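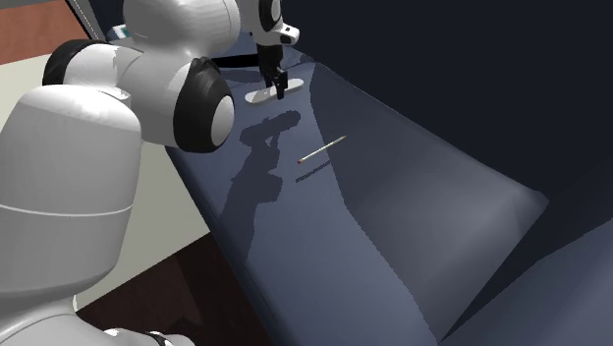
Section 3. Planning Your Purchase

Welcome back. If you have worked your way through Sections 1 and 2, you already have Plerkell installed and you have opened the sample living room at least once, so you know how to move around in it and how to start and stop a run. This section is for the person who has to decide what to buy, and in what order, and how to explain it to whoever signs the purchase form. Very often that is the same person who will be plugging everything in later, and if so, pour yourself something nice and take your time with it.

You won't need any hardware for this section. Everything up to Step 7 happens on the screen.

Before you begin

Have these close by:

A tape measure and the measurements of the room where the arm will stand
A list of the things you would like picked up, with a weight for each if you can get one
The Pumus planning sheet (it came with your license letter, and there is a blank copy in the Plerkell Help menu)
A rough idea of your total budget, even if it makes you wince

Note: The planning sheet that shipped with the Amundsen release has a separate column for shipping. The older sheet does not. If yours has no shipping column, please download the new one before you fill anything in, as the totals line works differently and you would have to copy it all over by hand.

Step 1. Write down the job

Open the planning sheet and fill in the first box, "What will it do?" in one or two plain sentences. "Clear small things off the sofa and put them on a side table" is a very good answer. "Help around the house" is a lovely ambition but it is going to make every other box on the sheet hard to fill in, and you will end up pricing an arm, a moving base, a second arm and a new set of shelves before lunch.

If you have two jobs in mind, use two sheets. You can staple them together at the end and see which parts they share.

Step 2. Build the room

1. In Plerkell, choose File, then New Room, and enter your measurements.
2. Add the large furniture first: sofa, table, chairs, anything with a door that swings.
3. Place the arm where you think it would stand.
4. Save the room under a name you will recognize in December, when the budget meeting comes around and you have made eleven versions of it.

Caution: Measure the armrests. We see a great many rooms where the sofa has been entered as a flat seat with a back, and the arm sails through space that in real life is full of upholstery. A boxy armrest between the base and the seat can change where the base has to go, and the base position decides what kind of stand you will be ordering.

Step 3. Add the small things

Now put in the objects. Use the library shapes where there is a close match and don't fuss over color. What you want is a fair mix of shapes, so try to include something flat, something long and thin, and something that is awkward in its own special way. A rolled newspaper is a good one for that last group.

Scatter them the way people do. It is very tempting to line everything up neatly with a nice gap between each piece, and you will get beautiful results, and then you will buy the wrong fingers.

Step 4. Try the reach and the grip

This is the step that saves people the most money, so please don't skip it even if you are already sure which arm you want.

1. Select the arm and choose Tools, then Guide by Hand.
2. Bring the gripper down over the first object until the fingers are just above it.
3. Close the fingers slowly with the slider and watch where they meet the object.
4. Lift a short way and stop.
5. Turn the view and look from the other side before you write anything down.
6. In the planning sheet, mark the object Easy, Fussy or No.

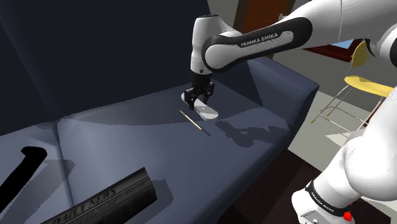
Flat pieces such as plates and saucers deserve extra patience at this point. A two-finger gripper coming straight down wants an edge it can get hold of, and on a soft seat the lower finger has to find room between the object and the cushion. Try it from the near edge, then from the side, and then with the wrist turned a little. If all three come out Fussy, write "check fingertips" in the notes column and carry on. Thin sticks are a different sort of trouble: the fingers have to close nearly all the way, and lining them up with something that lies at a slant takes a good deal of wrist turning. Write down which way the wrist ended up, as your dealer may ask.

Note: The cushion in the sample room does not sink. If your own sofa is one of those deep, squashy ones, open Room Settings and turn on Soft Surfaces before you do this step. It makes the program slower and it is worth it.

Step 5. Let it run on its own

When you have tried each object by hand, choose Run, then Repeat, and set the count to 300. Plerkell will shuffle the objects between tries and keep a tally for you. On an ordinary office computer you can start it before you go home and read the results with your coffee in the morning.

Look at the tally by object first and only then at the overall score. A decent overall score can hide one object that fails almost every time, and if that object happens to be the reason you wanted a robot in the first place, you would like to know now.

Caution: A good tally on the screen is a reason to go on to the next step. Please don't treat it as a promise about your room. Real fabric grabs, real paper unrolls, and lighting that looks soft and even in Plerkell may be nothing like the window you have at four in the afternoon. Put a line in your budget for a trial on real equipment if there is any way to do so.

Step 6. Fill in the costs

Work down the sheet in order. People tend to begin with the arm and stop there, quite understandably, but the lines underneath have a way of adding up.

Arm and controller. Ask for a written quote with the controller, cables and emergency stop listed on their own lines. Some quotes bundle them and some leave one out.

Gripper and fingertips. Price one spare set of fingertips with the first order. If you wrote "check fingertips" anywhere in Step 4, price a second style as well.

Stand or mount. Go back to your room file and read off the base height you settled on. A fixed stand is cheaper; an adjustable one is kinder to people who change their minds, and we have met a lot of those.

Cameras and lights. Only if your job needs them. Leave the line blank and write "not needed" beside it so that the next reader knows you thought about it.

Room changes. Outlets, a rail or a marked-off area, moving a heavy piece of furniture. Your building's own safety people should look at this line before you send it anywhere.

Plerkell license. The Pumus starter package is $2,752, paid once, and includes the sample rooms, the object library and one seat. Extra seats are quoted separately.

Training time. Count the hours of everyone who will be in the room with the arm, including the person who only pops in to water the plants.

Spares and repairs. Enter a yearly amount, and ask your dealer what other customers of your size have ended up spending.

Note: If your total comes out higher than you hoped, go back to Step 1 before you start shaving the lines in Step 6. Dropping one Fussy object from the job will often take a whole line off the sheet, and nobody has to give up their emergency stop.

Step 7. Ask for quotes and set your dates

1. Export the room file and the tally from Plerkell (File, then Share with Dealer).
2. Send both, with the planning sheet, to at least two dealers. Ask each of them the same questions in the same order.
3. Check how long each quote is good for. Most dealers we work with hold a price for 30 days, and a few hold it for less.
4. Write the earliest expiry date at the top of your sheet in large letters.
5. If you would like a Pumus planner to read the sheet with you, book a call through the Vurkville office. Please allow 7 days between sending the files and the call itself, so that we have a chance to run your room ourselves.

Caution: Do not place an order for the stand before the arm is confirmed. Bolt patterns differ from one arm to the next, and even from one version to the next, and stands with custom holes can't usually be returned.

Once your order is in, keep the room file and don't tidy it up. You will need it again in Section 4, where the base position you picked in Step 2 gets marked out on your real floor with tape.

Section 3 last revised Monday, September 28, 2026.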